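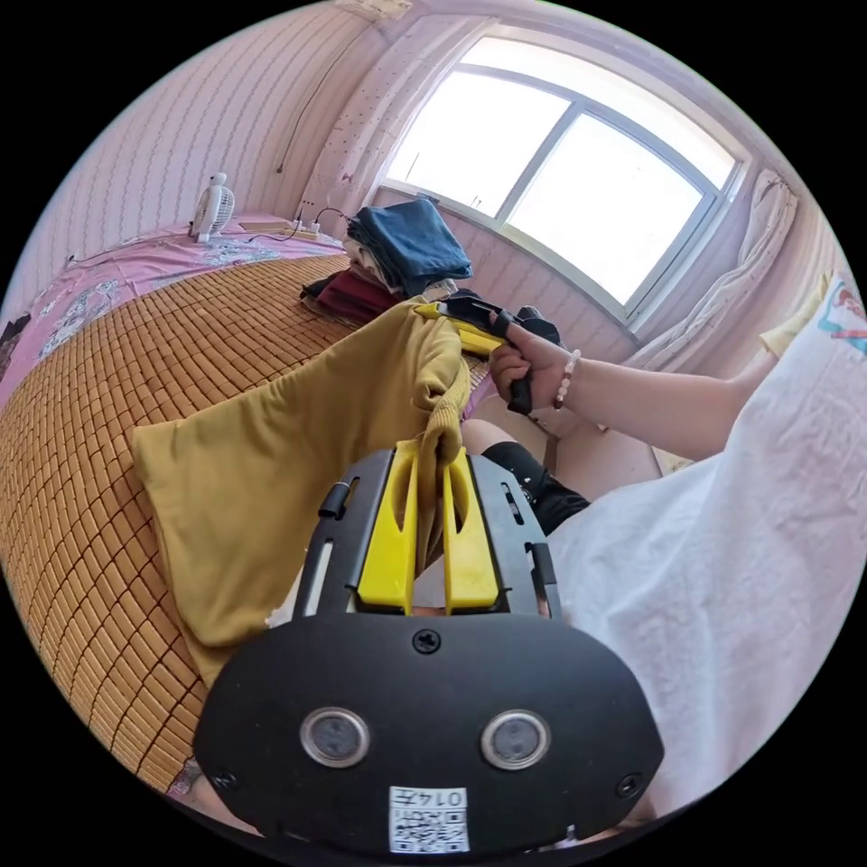
Re: Folding work and the new hand-held grippers – what changes for us?

List: Eltthorpe Textile Care, workplace and automation
Date: 22/01/2022

Hello all,

I have read the message from our colleague at the Dullden site two times, and I want to answer it with some care. I quote the part which I am answering.

> We hear that Troltex will bring folding machines to Dullden
> before the summer. In the meantime some of us are asked to
> fold at home with the grippers, so that the machine can learn
> from it. My question is simple. Am I teaching the thing that
> takes my shift? And second, who decided that 19 minutes of
> paid preparation is enough, when I must clear the bed, sort
> the clothes and check the tools before I can begin?

To the second question first, as it is easier. The 19 minutes came from the trial plan, and the plan was written for a table in the workroom. At home it is different. I fold on my bed, on the bamboo mat, and before each session I must move my own things. I have asked for 45 minutes and I advise you to ask for the same, in writing. Vasiliauskas, who are our agency for the home sessions, told me they will pay it if the site manager signs. Ours has signed. I do not know about yours.

Now to the harder question. Yes, we are teaching it. I do not want to use softer words for this. When I lift a knitted top with one gripper and pull the other side up with the second, the recording goes to Troltex and they use it for the folding machine. They say this openly in the agreement, page two. What they do not say is what happens with the folding shift after May.

I can only tell what happened here at Eltthorpe when the sorting line came. We were afraid of the same. No person lost the job, but the job became another one. Before, we sorted together at one long table and we talked. Now each of us stands at a separate station and takes out what the line refuses. It is less heavy for the back, I must admit it. It is also more lonely, and the speed is not decided by us anymore. I would like that we speak about this part too, and not only about the number of posts.

About the grippers I have some practical remarks, for those who start next week:

Knitwear is the slowest. It bunches between the fingers and you must lift it quite high before it opens. Denim is much easier. I keep it for the end, when my hands are tired.

The target is 4000 folds for the whole group in this round. It is not a personal target. If a coordinator tells you a personal number, please write to the list, so we can compare.

My wrist was painful after the first sessions. I was pressing much too strongly. The fingers hold the cloth also with a light squeeze, and now I make a pause after each pile.

Each gripper has its number on a small label with a code. Write this number in your session sheet. Mine was missing on one sheet and the payment came very late.

One more point. In the survey of last year, 86 of us answered that we want to be asked before new equipment is ordered. This was not done for the folding machines – we learned it from the delivery plan. So I propose that we send one common letter from both sites, with three requests: paid preparation of 45 minutes for home sessions, a written answer about the folding shift, and training on the machine for those who folded for it, during working hours and before it starts. The third one is for me the most important. A person who has folded so many shirts knows when a fold is bad, and somebody will have to check the machine.

I can prepare the first version of the letter. Please correct my English in it without being shy, but do not make it too polite.

To the colleague from Dullden: I do not think you are wrong to continue with the sessions, and I do not think you would be wrong to stop. They are voluntary, this is also on page two. I continue for now, because the extra hours are useful to me. If the written answer about the shift does not come, I will think again.

With kind greetings,
a folder from the Eltthorpe site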